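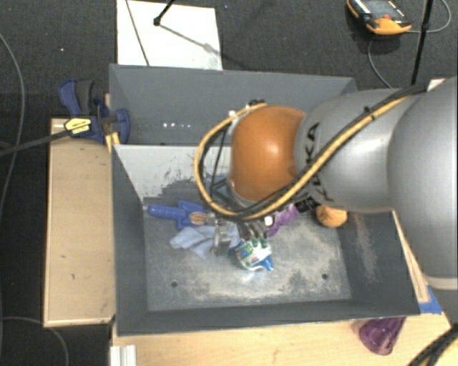 A KUKA arm over a grey metal bin.

Questions about the rent strike at Pistitz Hall

What are you asking for?
A rent freeze for next year, repairs finished in every block, and two elected student seats on the board that sets our rents. The university has agreed to talk about the first one, and we're thrilled – keep the pressure up!

How many people have joined?
477 students have signed the pledge, and 77 of them put their names down in a single evening after the kitchen meeting in Block 7. It was packed and loud and quite wonderful.

I live in a private flat. Can I still help?
Yes please! You can't withhold hall rent, but you can come to the rallies, cook for the Sunday-style lunches in the common room or help with translation. Solomiia Vasylenko looks after the translation rota and would love more Polish and Arabic speakers.

Could I get into trouble?
Read your contract before you sign. Late fees are possible, and we have a hardship fund for anyone who is charged one. Marta Prokopenko can go through the letters with you, in private, any time after 6 pm.

Do I have to speak at meetings?
Not at all. Plenty of people come, listen and vote. There's a speaking list if you want it, and first-timers go to the top.

When does it end?
Members vote again in November. Until then the pledge stands, and new signatures are welcome right up to the vote.

Related
Minutes from the Block 7 kitchen meeting
Library hours petition: where it stands
Yurii Harasym on standing for student council
How to book the Onyshchenko Room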